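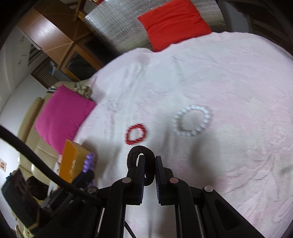
Braided cord bracelet beside red bead and white pearl-bead bracelets on a bedspread.

A bracelet is a band, chain or string of ornaments worn on the wrist or lower arm. It may be a closed ring that slips over the hand, a length fastened with a clasp or knot, or a stiff band with a gap in it. The word came into English from French and goes back to the Latin for arm.

Beaded bracelets

Beads are strung on thread, wire or elastic cord. Elastic is the usual choice for cheaper pieces, as it needs no clasp and stretches over the knuckles, but it weakens with wear and is replaced from time to time. Round beads of one size give an even ring that lies flat when put down. Glass, wood, stone, seed, shell and plastic are all used. Pearl bracelets are often knotted between the beads, which keeps them from rubbing and limits the loss if the string breaks. Imitation pearls are smoother to the touch than real ones.

Cord bracelets

Cord bracelets are plaited or knotted from leather, cotton, waxed thread or man-made fibre. Most close with a sliding knot, a loop and button, or a small metal hook. A long cord may be wound round the wrist two or more times.

Cuffs and bangles

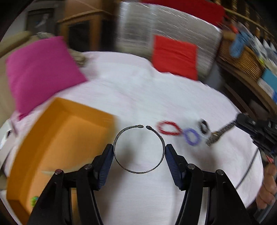 Flomska Household Encyclopedia — article by the Dress and Ornament desk, Nov 19, 2016

A bangle is a rigid closed ring. A cuff is also rigid but has an opening, and is put on sideways over the narrow part of the wrist and then turned. Many open bands of the narrower sort end in a knob on each side of the gap, as on the metal one shown with red and purple-blue beads and a wristwatch. The knobs blunt the ends of the metal. Patterned silver is often darkened on purpose so that the design stands out, and polishing takes this finish off. Cuffs should not be bent open and shut more than is needed, as the metal tires and may crack opposite the gap.

Wear and storage

Bracelets are worn singly or several together, sometimes on the same arm as a watch. Metal links can scratch pearls and soft stones — these are better kept in a separate pouch. Cord is best stored dry and away from strong light.

See also: Anklet; Bead; Clasp; Watch strap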